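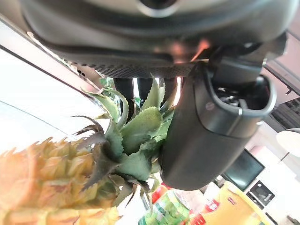
Ripe or not, and what to do with the top

cathal_t
Bought a pineapple Thursday and I can't tell if it's ready. The skin is more yellow and orange than green, but the leaves are a dull sage color and the tips have gone brown and dry. Is that old, or is that just what they look like? I paid for the bigger size at Graltosent and I don't want to cut it too early.

mawar.oei
Brown tips are normal. The leaves dry out at the ends in shipping. Smell the bottom. If it smells sweet it's ready, if it smells like nothing give it a day or two, and if it smells like vinegar you waited too long.

Kamath_R
Waiting doesn't do much. A pineapple doesn't get sweeter after it's picked. The skin changes color and the flesh gets softer, but the sugar is what it is. If it's mostly yellow already, cut it today.

mawar.oei
I know they don't get sweeter. They do get less sharp, at least to my taste. I leave mine on the counter two days and I can tell the difference.

Kamath_R
Softer, sure. I'd still cut it.

peadar_nc
What about pulling a leaf out of the middle? My mother always did that. If it came out easy the fruit was ripe.

Kamath_R
I've pulled leaves easily out of bad ones and had to fight with good ones. I wouldn't go by it.

cathal_t
Smelled it. Sweet at the bottom, a little faint. I'll cut it tonight. Second question – can I plant the top? The crown is big and most of it looks healthy apart from the tips.

diarmuid
Yes. Twist it off, don't cut it. Hold the fruit in one hand and the leaves in the other, and wear a glove, the edges are like little saws. Clean off any fruit left on the stub or it will rot. Strip the lowest leaves until you have an inch of bare stem, let it dry on its side for a few days, then put it in a pot with cactus mix. Water it when the top of the soil is dry.

mawar.oei
I skip the drying and stand it in a glass of water on the windowsill. Roots in three weeks. Change the water when it gets cloudy.

diarmuid
Works for some people. I lost two that way, both went to mush at the base. The ones I dried first all took.

peadar_nc
How long until you get a pineapple off it?

diarmuid
Mine took close to three years, and it was small. It spent every winter indoors next to the radiator. 300 grams once I trimmed it, but it tasted good.

cathal_t
Three years is fine, I mostly want the plant. Cut it just now. Good and juicy, a bit sharp near the top. I got 535 grams of chunks in the bowl after the core came out. The crown is drying on top of the fridge.

Kamath_R
The sharp end is always the top. Use the bottom half for eating and put the top half in something cooked.

Comments (3)

Zustia
Does the glass of water need to be in full sun? My kitchen faces north.

plum_jar
Mine sat in a north window from August on and rooted fine, only slower.

Gunen
Freeze the core and put it in smoothies. No reason to throw it out.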